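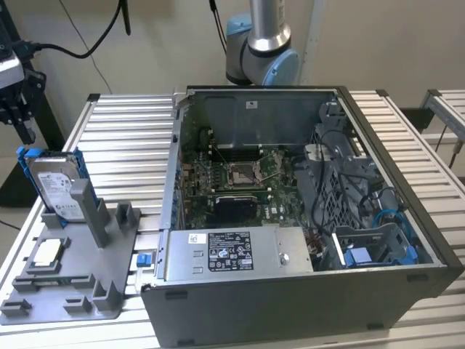 Tranov – the PC station in our shared workshop

Tranov is the name we gave to our two-arm station for taking apart and assembling old desktop computers. We started it in September in a shared workshop on Humphreys Street. The whole budget was 828 dollars, without the arms. On this page I collect a few pictures from the bench, with short notes for other people who want to try something similar.

The computers come from Bimatport, a surplus store that sells old office machines by the pallet. We took 8 of them. Some have dust inside that is older than my hobby, but for practice this is not a problem. 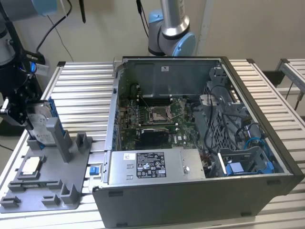 The hard drive was the first part we tried to program, and I thought it would be the easiest one. It is big, it is a simple box, and it does not mind a strong grip. But the drive with its carrier is also long, so a small error of angle at the wrist becomes a large error at the far end. We now keep the parts tray directly beside the case. With the drive hanging from the black gripper like this, the way between tray and tower is short, and the second arm can stay behind the computer. On Saturday I ran the same move 100 times with an empty case, only to find a good speed. I ended at 400 millimeters per second for the free travel and much slower for the last part.

The tray itself is in its fourth version. I draw it in the evening and print it at home, and each time I change the height of some wall by one or two millimeters. The program that plays the moves is called Dovitz – it is a small set of scripts, and it still needs better error messages.

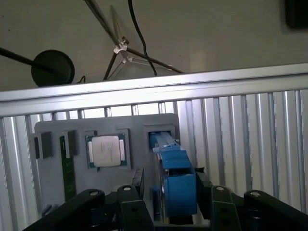

Do you need two arms for a station like this?

One arm is enough if you only move parts between a tray and the case. We wanted the second one for holding and for opening levers, and it also made the wiring and the safety stop more complicated. I would begin with one arm and leave space on the table for another.

The drawings of the tray will be on the Tranov page when version five is printed.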